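Writing the rules for a robot's stitch

March 2018

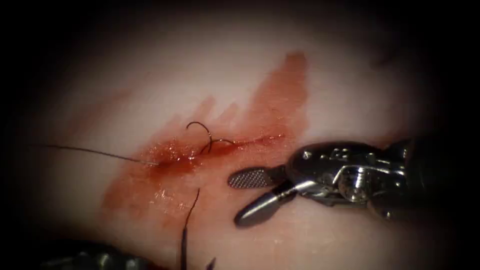 The first draft of the suturing guideline was two pages long. The one now going around the training labs at Civitz has 109 numbered points, and the engineer who edits it is happy to talk about nearly all of them.

"I love this stuff," she says. "People hear 'standards' and their eyes glaze over, but every line in there started as an argument between somebody who operates and somebody who builds!"

The longest argument was over handing control back to a person. Under the Tako rules, as the group calls its draft, a surgeon at the console can take over at any moment, even halfway through a stitch, and the arms have to hold still until that person moves them. "Hold still sounds easy," she says. "Hold still with a needle in tissue and thread under tension, that took us until June."

Thread gets a whole chapter. An arm may not pull on a strand unless the system can say where both ends are, and grip force has to be logged for every grasp. The group went over 162 recorded practice runs to settle the wording, then asked the bench team at Cordero to try to break it.

"They were wonderful," she says, laughing. "They sent back 520 comments. Some of them were about commas, but there was one on needle parking that made us rewrite the section from scratch."

She would like to see labs share their near misses too, using a plain one-page form. Janex has already agreed to test it, and she is still arguing for a bigger box for free text.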